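Home | Our Projects | Get Involved | News

Lastumcombe Path Fund: progress report for Birance
Last updated: June 8, 2018

Dear Florence,

You asked for a quick update on how the checkout donations are being spent, so I'll try to keep it quick (no promises!). Your customers have been rounding up their boot and rucksack orders since April and we've been busy putting the money underfoot.

The path

We've now relaid 89 metres of the climb above Gremine, all in local stone, and I'm really pleased with it. The drains took longer than I'd planned — the old ones had silted up completely and we had to dig out two of them from scratch. I'd still like to get the top bend finished before the autumn rain, but it will be tight.

Work parties

We've had 24 people out with us so far, and most have come more than once. Dufour lent us a trailer for the stone, which saved a lot of carrying. Loan tools are all back and cleaned apart from one mattock, and I'm chasing that.

Money

Roughly £600 is left from your first payment. It's set aside for gravel and for 40 waymarker discs, which I've ordered but not yet paid for. I did go over on fuel, as the quarry run is further than I'd allowed for, and I've covered that from our own pot.

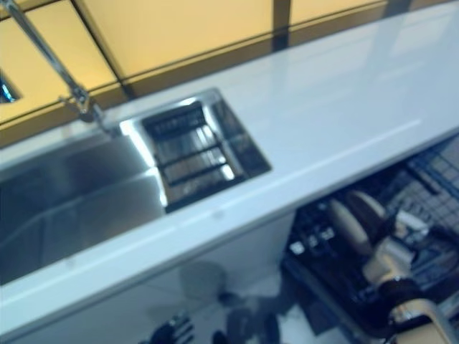
What's next

The top bend, then the stile by the lower gate, which wobbles badly. Could you let me know whether the second payment will come before or after your stocktake? I can work with either, I just need to book the digger. And do come up and walk it — bring proper boots!

All the best,
Carter Caron

Contact us | © Lastumcombe Path Fund | Back to top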